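Home | Residents | Meetings | Documents | Contact

HRYNYSHYN COURT RESIDENTS' ASSOCIATION
Minutes of the July meeting, ground floor room, Monday, 7 pm

Present: Olesia Zakharchenko (chair), Stefaniia Ostapchuk (minutes), Lev Yurchenko, Orest Zinchenko
Apologies: Yaryna Yurchenko

1. Minutes of the previous meeting
Agreed, with one correction. Under item 4, "rear stair" should read "side stair".

2. Bin store and collections
LY reported that soft plastic is still being put in the paper bin. The contractor, Gralari, left the bin unemptied twice in June and has said it will do so again where bags are visible at the top. Carrier bags and film wrapping go in general waste until a separate collection is offered. Notice to be reworded and fixed at eye level on the inside of the store door.
Action: LY
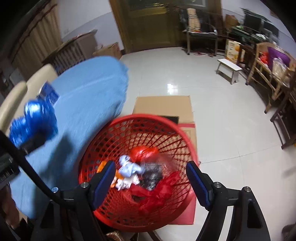 The store door closer has failed. The door stays open in wind and has marked the wall behind it. Dotis quoted 900 for a new closer and frame repair. OZi considered the frame sound and asked for a price on the closer alone. Deferred until received.
Action: OZi

3. Water pressure, upper floors
Pressure on the top floor drops between 7 and 10 in the morning. The pump was serviced in spring and no fault was recorded. OZi to take readings at the riser on three mornings and pass them to Presby, who maintain the pump. Residents with flow restrictors fitted to their taps are asked to tell him beforehand.
Action: OZi

4. Ground floor room
Bookings continue through SO. The room is to be left as found, with windows shut and the heater off at the wall. A request for a second key was refused. The existing key is signed out in the book and returned the same day. 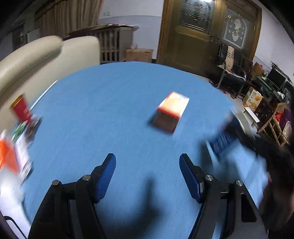 OZa proposed that the deposit for evening bookings remain unchanged until the end of the year. Agreed.

5. Reserve fund
The transfer of 1000 to the reserve was made in June. The side stair lighting will be charged to the reserve on completion. YY had sent a written query on the insurance excess; the reply is to be circulated with these minutes.
Action: SO

6. Any other business
Bicycles are again chained to the side stair rail. Tags to be attached, with removal after one month.
Action: LY

Meeting closed at 8.40 pm. Next meeting in September, same room.

Recent documents
Minutes, May meeting
Bin store notice (old version)
Room booking form
Pump service record, spring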